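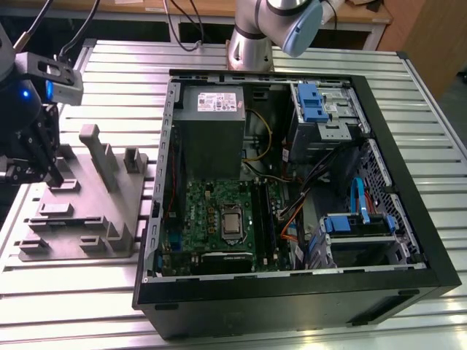

A two-arm cell at Imora, with a desktop tower open on the slotted table and a fixture plate beside it.

When Imora priced its first robot cell for taking apart old desktop computers, the arms got most of the attention. The budget that was approved in September had one line for them and a second line, much shorter, marked "other."

The second line is where the trouble came from. Grippers, brackets, cabling, the aluminum table and the fixture plate were all bought separately, and several were bought twice. A first table from Zernurov was returned because its slots did not take the clamps already on order. The restocking fee was 600 dollars. Replacement clamps would have cost 1,494.

Fixtures are hard to budget because they depend on the product. Desktop cases differ in depth, in how the side panel comes off and in where the drives sit. Some drives are held by plastic tabs and some by screws. Imora sorted a month of incoming machines before settling on a plate, and found that 105 of them could be handled with the same basic setup. The rest still go to a manual bench.

Buying two arms instead of one was the other long discussion. A single arm costs less and needs less floor space, but it has to change tools between jobs. The company asked two integrators, Đỗ and Movley, to quote both versions. Movley came in lower on hardware. Đỗ included programming and 2 days of training, and won the order.

Planners at the company now ask for quotes in a fixed order: sample products first, then the fixture, then the gripper, then the arm. Spare gripper fingers and cables go on the original purchase order. So does time for the safety review, which was left off the first schedule and pushed the start date back.

A second cell is in next year's plan. The request goes in with its own line for fixtures, and the table will be the same model as the first.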